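Thread, weil jetzt doch ein paar von euch gefragt haben, was ich seit dem Sommer eigentlich den ganzen Tag mache. Kurzfassung: Ich räume Gläser um. Mit Roboterarmen. Und jemand anders (also ein Rechner) soll davon lernen. Langfassung folgt, holt euch was zu trinken, passt thematisch. 1/20

Also. Wir bringen zwei Armen bei, Gläser auf Halter zu hängen. Kopfüber, Fuß nach oben, so wie man das aus Bars kennt. Das Projekt heißt intern Flevis und ich hab bis heute nicht rausgefunden, wer sich den Namen ausgedacht hat. Im Ordner steht er mal mit V, mal mit W. 2/20

Programmiert wird da im klassischen Sinn fast nichts. Keiner schreibt »fahre 12 cm nach links«. Wir machen es vor, und zwar sehr, sehr oft, und das Modell soll sich daraus zusammenreimen, wie man sowas macht. Vormachen heißt: Ich sitze an zwei kleinen Steuerarmen, bewege die, und die großen Arme machen mit. 3/20

Ein Durchgang = eine Episode. Start drücken, Glas greifen, drehen, zum Halter, einhängen, loslassen, Arme zurück, Stopp drücken. Dann kurz ein Formular: geklappt ja/nein, welches Glas, welcher Halter, Bemerkung. Dann alles umstellen und wieder von vorn. 4/20

Stand heute, 30. Oktober 2019: 1287 Episoden aufgenommen. Davon 887 als brauchbar markiert. Ja, ich weiß, was das für den Rest bedeutet. Dazu komme ich noch, bitte noch nicht lachen. 5/20

Warum ausgerechnet Gläser? Hab ich am Anfang auch gefragt. Wir hatten im Juli mit Holzklötzen angefangen und das ging nach zwei Wochen richtig gut. Dann meinte jemand in der Runde, Klötze könne inzwischen jeder, und am nächsten Morgen stand eine Kiste Gläser auf meinem Platz. So werden bei uns Forschungsfragen festgelegt. 6/20

Gläser sind halt fies! Durchsichtig, die Kamera sieht im Grunde vor allem Kanten und Reflexe. Stell zwei klare Becher hintereinander und schau mal selbst auf den Monitor, wo der eine aufhört und der andere anfängt. Ich sitze daneben, weiß es, und liege trotzdem manchmal falsch. 7/20

Und die Halter erst. Wir haben welche mit lauter gebogenen Haken, die glänzen so, dass sich der halbe Raum drin spiegelt. Der Adamczyk (so heißt bei uns ein Haltermodell, steht auf dem Karton, fragt nicht) hat die Haken so eng, dass der Stiel nur aus einer einzigen Richtung reingeht. Ich träume von diesem Ding. 8/20

Zum Vormachen selbst: Die ersten Tage war ich eine Katastrophe. Man hat ja kein Gefühl in den Fingern. Der Greifer packt zu und du siehst nur, dass er zu ist. Ob das Glas fest sitzt oder gleich wegrutscht, musst du dir anschauen. Irgendwann macht man das automatisch, so ein ganz kleines Anheben, kurz warten, gucken, weiter. 9/20

Lustig ist, dass genau dieses kleine Anheben jetzt im Modell drin ist. Beim ersten richtigen Testlauf hebt der Arm das Glas an, wartet kurz, und dann geht's los. Hat ihm keiner gesagt. Der hat das bei mir abgeguckt!! Ich war kurz gerührt, kein Witz. 10/20

Leider guckt er sich alles ab. Ich hatte eine Phase, da bin ich vor dem Einhängen immer einmal am Haken vorbeigefahren und wieder zurück, weil ich die Tiefe nicht einschätzen konnte. 149 Episoden lang. Ratet mal, was der Arm gemacht hat. Die sind jetzt alle in einem eigenen Ordner und der Ordner heißt »nein«. 11/20

Deshalb auch die Lücke zwischen aufgenommen und brauchbar. Da sind nicht lauter Scherben drin, falls ihr das denkt. Viele Episoden haben sogar funktioniert, aber mit Gezuckel, oder ich hab fünf Sekunden rumgestanden und überlegt, oder eine Kamera hat Bilder verschluckt. Sowas fliegt raus. 12/20

Auf dem Tisch geht's inzwischen ziemlich voll zu. Beide Arme von vorn, die Halter, klare Gläser, Stielgläser und dann noch die bunten Kelche. 13/20
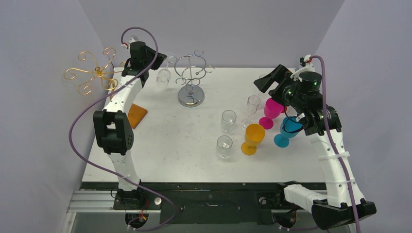
Desska · Abteilung Datenerfassung & Manipulation

Links hängt gerade ein Stielglas kopfüber am Greifer, direkt neben dem verchromten Halter. Das ist für mich die Stelle, an der man aufhört zu atmen. Der Fuß muss oben bleiben, der Stiel muss in den Haken und der Kelch darf unterwegs nirgends anstoßen. Rechts steht der andere Greifer über den bunten Kelchen: pink, gelborange, blau. 14/20

Die bunten mag ich am liebsten, die sieht man wenigstens. Damit üben bei uns auch alle Neuen zuerst. Wer das Pinke dreimal hintereinander ordentlich einhängt, darf an die klaren ran. Keine offizielle Regel, hat sich so ergeben, wird aber strenger gehandhabt als die Sache mit der Kaffeekasse. 15/20

Und bevor wieder wer fragt, warum da so viel rumsteht, obwohl immer nur ein Glas dran ist: Absicht. Wenn alle Beispiele an einem leeren Tisch entstehen, kommt das Modell am vollen Tisch ins Schwimmen. Also stellen wir voll. Vor jeder Episode schiebe ich ein paar Sachen woanders hin, und zwar möglichst ohne nachzudenken, was erstaunlich schwer ist. Menschen sind furchtbar schlecht im Zufälligsein. Ich stelle den gleichen Kram immer wieder in die gleiche Ecke. 16/20

Mittlerweile haben wir dafür ein kleines Skript, das Positionen würfelt und mir anzeigt, wohin mit was. Steht bei uns unter »Gulton«, das war mal ein ganz anderes Tool und keiner wollte es umbenennen. Seitdem sind die Aufstellungen deutlich bunter gemischt. Ab und zu würfelt es zwei Gläser auf denselben Fleck, dann entscheide ich. 17/20

Was ich total unterschätzt hab: wie sehr man dabei müde wird. Nach 20 Episoden am Stück merke ich, dass ich schlampig werde. Das sieht man in den Kurven auch, die Bewegungen werden eckiger. Also Pause, Hände ausschütteln, einmal um den Block. Wer meint, Daten sammeln sei der langweilige Teil, den die Praktikanten machen, darf gern mal eine Stunde lang meinen Platz haben. Ich bring Kekse mit. 18/20

Wie gut kann er's denn jetzt? Mit den bunten Kelchen schon ganz ordentlich. Mit klaren Stielgläsern so lala, da greift er gern mal knapp daneben und macht dann mit leerem Greifer feierlich den ganzen Rest der Bewegung. Dreht, fährt rüber, hängt nichts ein, lässt nichts los, fährt zurück. Sehr würdevoll. Für den Fall brauchen wir Beispiele, wo ich absichtlich danebengreife und dann korrigiere, die nehme ich als Nächstes auf. 19/20

Ach so, und weil es garantiert kommt: Ja, mir ist auch schon was kaputtgegangen. Nein, ich sag nicht wie viel. Zu Hause darf ich trotzdem weiter abspülen. Fragen gern drunter, ich antworte in den Pausen, die Kamera-Nerds bitte hinten anstellen, euch mach ich einen eigenen Thread mit Belichtungszeiten und allem. 20/20

Nachtrag, weil die Frage jetzt schon zweimal kam: Nein, die Steuerarme haben kein Kraftfeedback. Wir haben drüber geredet, es gibt auch schon einen Zettel dazu an der Wand, aber solange der Aufbau läuft, will da keiner dran schrauben. Dann wären die alten Episoden ja auch mit einem anderen Gefühl aufgenommen als die neuen, und ob das was ausmacht, wissen wir schlicht nicht.

Nachtrag 2: Ob man die Daten irgendwo runterladen kann? Noch nicht. Erst muss ich die Bemerkungsfelder durchgehen. Da stehen Sachen drin wie »blödes Glas« und »Hunger«, und in einer steht nur »AAAH«. Die war aber brauchbar.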